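Flornwood workshop notebook - March
Prendero board, fits and finish
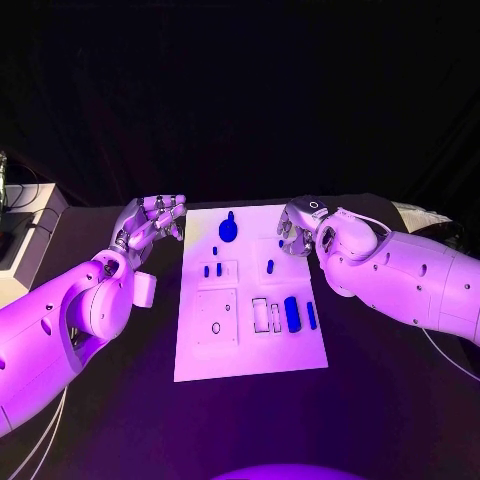
The board on the dark table under the magenta light. Domed knob near the top center, tiny peg just below and to the left of it.

Started at 9:40, finished far too late for lunch. Writing it up while I still remember which file I used on what.

The board is so much better than the last one! I spent the first part of the morning just putting pieces in and taking them out again, which I'm going to call testing. The old board had everything crowded toward the bottom and your knuckles were always knocking something over while you reached for something else. With the new layout I can get a whole hand around the knob and lift it straight up without brushing the neighbors.

White for the base was Hwa-young's choice, blue for the pieces was mine. I was a bit worried about how that would go with the magenta light, so I left the light on while I worked and looked up at it every so often. White goes pink-purple, fine, everybody expected that. The blue stays blue enough that I can tell piece from board at a glance, even the little peg, and even with my reading glasses off. The black curtain helps a lot too. With the beige wall behind, the far edge of the board used to melt into the general glow, and now my eye goes to the table and stays there.

Knob

Very happy with this one. The round dome at the base sits nicely in the palm and the short stem on top gives you something to pinch, so you can pick it up two different ways. Chang-ho tried it with his winter gloves on (his idea, and a good one) and got it first time with a palm grip, third time by the stem. We had talked about making the stem taller. I say leave it. A taller one looks elegant in the drawing but it tips when you let go a little off center, and we already have a drawer full of elegant things that tip.

Wet-sanded the spare knob up to 2,000 grit, mostly out of curiosity. It came out beautiful and it is completely wrong - slippery as a fish. Keeping it on my desk as a paperweight. The working ones stay at the coarser finish, straight off the ordinary pad.

Tiny peg

The troublemaker, as always. I love it anyway. It has to stand up by itself when it's let go, and the first batch wouldn't. Every one of them leaned, all in the same direction, so I blamed the board and spent ages with the square checking holes that were perfectly good. The pegs had a burr on the bottom rim that I could feel with a fingernail and couldn't see at all. Two turns in the countersink by hand, no drill, and they stood.

After that I did 50 drops in a row with one peg, just lifting it out and setting it back in the same hole. 4 leaned, the rest stood straight. Last board was nowhere near that. All of the leaners came near the end, when I was getting sloppy and talking to Hwa-young about the shelving, so I would like to see someone fresher repeat it before we get excited. (I am already excited.)

Please do not put loose pegs on the dark table. I lost one for 17 minutes this morning and it was under my sleeve. There's a jar lid for them now with a strip of white tape around the rim. Pegs live in the lid or in the board, no third place.

Raised plates

Fine overall. One on my spare board rocks if you press a corner. I took it off, found a crumb of old adhesive underneath, scraped it, put it back, no more rocking. Worth running a thumb across all the plates before using any board, it takes a few seconds and you feel it right away.

The plate edges are still a touch sharp for my taste. Chang-ho likes them crisp. We argued about it in a friendly way over the sink and agreed that I get to break the edges on one spare board and he gets to leave the other alone, and then we swap for a day. If he turns out to be right I'll write it here in large letters.

Light and curtain

Had the room lights on and off a few times to compare. With everything on, you get two sets of shadows around the knob and the shape of the dome gets hard to read. Magenta alone gives a cleaner look, though it does hide scratches, and it hides pencil marks completely. Anything I mark on a board from now on gets marked with the Ovside pen, or with tape. I wrote hole letters in pencil on the spare, went under the light and thought I had forgotten to do it.

Curtain sheds! Picked black fuzz off the spare board twice. It shows up terribly on white and a bit of it had found its way into a peg hole, where it made a surprisingly good felt liner. Vacuumed the lower hem and it's better. I'd like to try the heavier cloth from Palamarchuk when the current one gives up, they had a roll of it last time I was there for screws.

Also my eyes go green for a while after a long session in there. The whole hallway looked like a pond when I came out for coffee. Harmless, kind of fun, but don't judge colors for a few minutes afterward. I sorted a tray of blue and gray offcuts right after and had to do the lot again.

Still open

Second knob size. Hwa-young has a sketch with a wider dome and the same stem, and I want to make it immediately.

Countersink the remaining pegs. Half a cup of them on the bench by the vise, sorted ones on the left.

Lid for the storage box. Pieces rattle when it's carried and I don't want dings in the domes. Foam is on the shelf, needs cutting.

Somebody other than me to do the peg drops. Same hole, same peg, write down every lean, no chatting about shelving.

Chang-ho, your gloves are on the hook behind the door.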